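Olum Hand Grippers: the Gallery

Welcome, and thank you for finding your way to our gallery page. People who ring us about the Olum hand gripper nearly always ask the same thing, which is what it looks like when somebody is using it in a home, with furniture and plants and all the clutter that homes collect. So we have put together this page, which is rather wordier than a gallery ought to be, and we hope it answers a few of the questions you were saving up for the telephone.

For those who have come straight here from a search, the Olum is a hand-held gripper set that we hire out and sell from our workshop in Drultcombe. You hold one in each hand and go about an ordinary job with it, picking up and putting down, and the recordings are then used to teach robot arms to do the same kind of job. Most of our customers are small teams and university groups who need recordings from real rooms and haven't the time to build their own kit (we did build our own, over two winters, and we wouldn't wish it on anybody!).

A word about rooms, as it's the part people fret over. You don't need to clear the place or make it look like a laboratory. We're always telling customers to leave the tea things out and the plants where they are, and to draw the blinds only if they would have been drawn anyway. A robot that has only ever learned from bare white tables gets in a dreadful muddle the first time it meets a patterned cloth, and we would much prefer that you hand it the muddle early on. Bright windows are worth keeping too, though do make a few recordings later in the day as well, so there's a fair mixture of light.
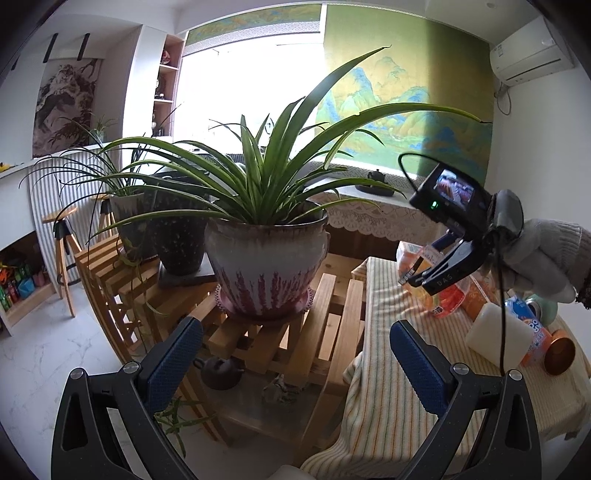

The two arms of one gripper in front of the big spider plant, with a second gripper coming in from the right in a gloved hand, its little camera display lit.

Plants come up a good deal in our post, and we're fond of them ourselves. Long leaves hang into the view and move when you brush past, and pots come in every shape you can think of. Seidu Annan, who looks after training here, likes people to start with something light and forgiving on a table nearby, a packet of something or an empty cup, and to work slowly up to anything glazed or anything that belonged to a grandmother. Teapots he leaves until the second day.

Gloves are a matter of taste. Thin knitted ones are comfortable over a long session and don't interfere with the grip, and in an air-conditioned room you may be glad of them. If you have small hands, do mention it when you order and we'll send the shorter handles at no extra charge.

What comes in the box

The standard hire set is 2 grippers with their camera modules, spare finger pads, the cables and a padded case. The case fits under a train seat, which matters to us as we do most of our deliveries that way. If several people will be recording together, ask for the Bostus set, which has 6 grippers and a larger charger, and takes up a good deal more of the hallway.

Hire is by the day or by the month. Day hire covers 24 hours from when you sign for the case, so a morning delivery gives you that evening as well, and plenty of customers find they do their best work after supper when the house has gone quiet. To buy the standard set outright is £1,039, and whatever you have paid us in hire over the previous month comes off the price.

We are often asked how we compare with the Saarela kit. It's a nice piece of work, lighter in the hand than ours, and if you mostly record standing at a bench you may well prefer it. Ours is the sturdier of the two and was made with carrying from room to room in mind. Come and try both if you're passing, as we keep a Saarela on the shelf for exactly that purpose and the kettle is generally on.

Bookings for December are already filling up, so please write soon if you were hoping for a set before the holidays. Tell us which room you have in mind and what sort of jobs you'd like to record, and Seidu will write back with a suggestion for which set to take.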